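Chapter 5
Learning to Fold: Teaching by Demonstration

If you have ever tried to tell a small child how to fold a towel, using nothing but words, you already know the trouble this chapter deals with. You say "take the corner," and the child asks which one, and how hard to hold it, and before long you have given up talking and are folding it yourself while they watch. That, more or less, is the method we will study here -- we show the robot, many times over, and let it work out a rule of its own.

Our running case is the Favdale towel study, in which each task was shown 60 times by a person guiding the arm. We will meet the learned rule first in its simplest form, with 40 of those showings used for training, and come back to the rest when we get to testing in Section 5.2. 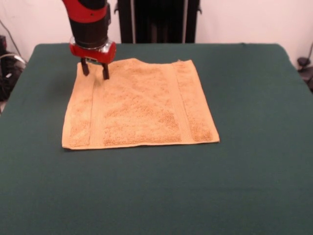 Figure 5.1. The open gripper over one corner of a terry towel laid flat on a green table cover.

Cloth is a wonderful teacher, and a stubborn one! A wooden block has a place and a tilt, and six numbers will tell you both, but a towel can bend and bunch in more ways than we could ever hope to write down. So before reading on, please take a towel of your own, fold it slowly in half, and jot down each moment at which your fingers changed what they were doing. Keep the list handy, as you will need it for the first exercise.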